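4.2 Detecting closed fingers and partly hidden objects

The policy in Section 3 takes as input the wrist view from one of the two grippers, together with the finger width. Early versions of the Gultero labelling tool worked out the width from the picture alone, by finding the two fingertips and measuring the gap between them in pixels. This worked well when the fingers were open. When they were closed, the two tips merged into one dark shape and the tool often reported a small gap, or lost one of the fingers altogether. In training, a false gap matters more than its size suggests, as the policy learns to treat a closed gripper as one that is about to grasp.

We therefore split the problem into two stages. The first stage is a small classifier that decides whether the fingers are open, closed or in between. These 3 labels are given for every frame. The second stage measures the gap, and runs only if the first stage does not answer "closed". Both stages look at a fixed crop in the lower part of the view, where the fingers always appear. The rest of the view goes to the object tracker without change.

The object tracker is the one released with Flidavar, with two changes. First, we mask out the pixels of the near gripper before the outline of the object is fitted, so that the edge of a finger is not taken for the edge of a lid. Secondly, we allow the outline to be completed behind the mask, but only if at least two of its corners are in plain view. If fewer corners can be seen, the tracker keeps its last estimate for up to 24 frames and then reports the object as lost. Clips run at 30 frames per second, so the limit is a little under one second. A longer limit gave steadier tracks, but also kept objects alive after they had been moved.

The second gripper needs separate care. It may enter from any side, and its fingers look much the same as the near pair. We do not try to estimate its width. It is given its own mask and is otherwise left to the other wrist view, which has a better angle on it.

Figure 3 gives a case in which both parts of the method are needed. The near fingers are closed and overlap the lid, while the other gripper comes in over the table from the left.
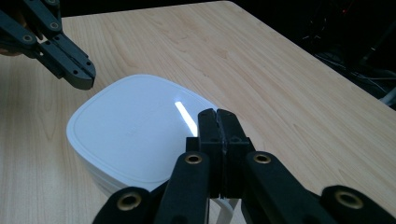 Figure 3. Wrist view with the near fingers closed in front of a white lidded container. The second gripper is at upper left.

Frames of this kind also show a limit of the mask. Bright reflections on a pale lid can be taken for an edge, and the fitted outline then shrinks towards the streak. Lowering the edge weight inside the lid removed most of these errors in the Bednarek clips — the Wurnasard set has mostly dark objects and was hardly affected. We kept the lower weight for both sets.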